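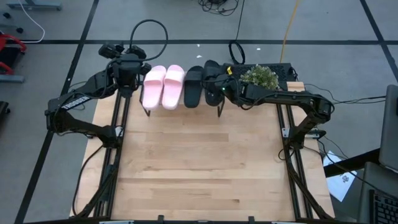 Figure 3. Two pairs of slides on the wire rack at the back edge of the table.

3.2 Arrangement of the footwear

We define a rack as "tidy" when the two shoes of each pair stand next to each other and no shoe is lying on another one. This definition is more strict than the one used in the Havier survey, where it was enough that a pair shared the same shelf. In Figure 3 the pink slides stand side by side, with the wide straps to the back. The black pair is more difficult to judge, as one slide lies flat and the other is slightly tilted. Such cases were coded as "partly tidy". From 2,304 arrangements, 103 received this code, and all of them were checked a second time by R. Bednárik.

3.3 Light and surroundings

The light was not changed between the sessions. We used only the lamps of the room, so the colour of the shoes should be comparable in all arrangements. 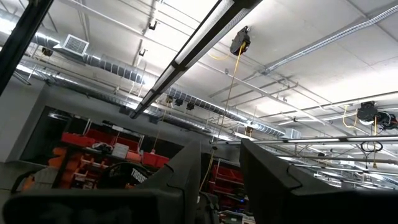
Figure 4. Ceiling of the room, with the long light fixture, the spiral duct and the cord reels.

Dark slides were coded less consistently than light ones, and we return to this question in Section 5.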